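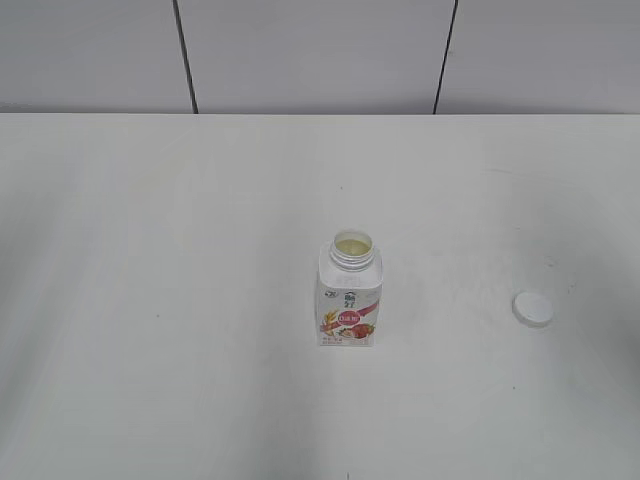

How often is the gripper on the Nonance capping cell to be inspected?
Every 80 operating hours, and after any jam that stops the wrist.

Notebook entry, June, Sulldale workshop

The cell was taken out of automatic mode at 9:40 and locked out before the guard was opened. The left finger pad had worn through at the tip. Both pads were replaced with the Coşkun type and the mounting screws tightened to the value on the cell card.

The wrist was homed again and the cap torque limit left at its previous setting. A dry run of 25 cycles at reduced speed was completed with no fault logged. The cap position taught in the Culto controller was off by 3 mm along the table axis and has been corrected. The old value is kept in the backup folder.

Open items: the air line at the base shows slight chafing and should be sleeved. Spare pads are down to one pair. Staff are asked not to return the cell to full speed until the next 48 cycles have been checked by hand and entered on this page.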